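Progress report to Unathi Du Plessis, Tovden small grants
5/19/18

Hi Unathi,

I promised you something readable this time, so I'm skipping the spreadsheet and just telling you how the sorting arm is coming along in our corner of the Likton workshop. Short version: we're behind on the software, fine on money, and I'm a lot more cheerful than I was in March!

The bench is finally done. We leveled the tabletop twice (the floor slopes more than any of us wanted to believe) and then pushed the second table section up behind it, so there's room for the post and the cables at the back. The cable to the wrist still hangs in a loop, and I'd like a proper clip for it before we let the arm swing any faster.

## What it does now

The job we set ourselves in the proposal was simple on paper. Each cube belongs with the plate of its own color, blue with blue and purple with purple, and the arm has to pick up a cube, carry it over and set it down without shoving the plate across the table. We start a lot of our checks with the cubes already on their matching plates, so the arm has to lift one and put it back where it found it.

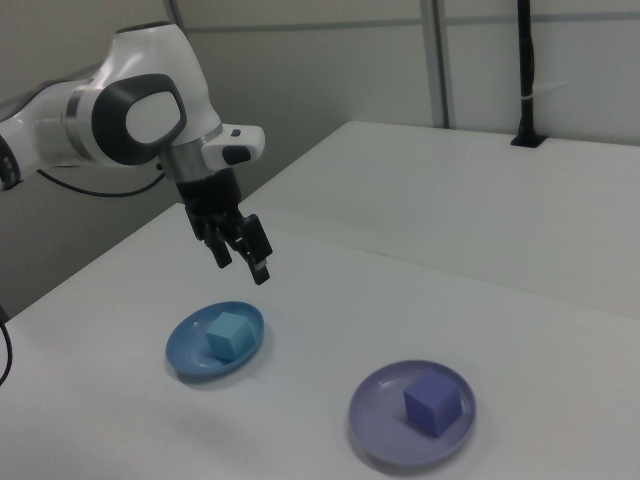
I've been logging every attempt since we got the gripper talking to the laptop. We've done 229 so far, and 41 of those were plain failures, mostly from the first evenings when the fingers came down too early and caught the rim. Jitpraphai (that's our control program, named after a long night and a bag of takeout) now waits for the arm to settle before it closes the fingers. That one change helped more than the two weeks I spent fiddling with speeds – I could have cried, but I had a sandwich instead.

The purple cube still gives us more trouble than the blue one. I suspect the color thresholds, and I want to redo them under the evening lights as well as in daylight.

## Money

We've spent $70 since the last report, all of it on cable, ties and a spare set of finger pads. The Plusodora power supply is holding up, so the amount we put aside to replace it is untouched. Could we move that over to a better emergency stop? The one we have works, but it's a long reach from where I usually stand.

## Next

There are 7 items left on the list you approved. The big one is letting visitors start a run themselves on open night, and I won't do that until the new stop button is in. After that it's mixed-up starts, with the cubes on the wrong plates.

If you're anywhere near Likton, come by on a weeknight and have a go. Just let me know about the stop button when you can – I have the order ready to send.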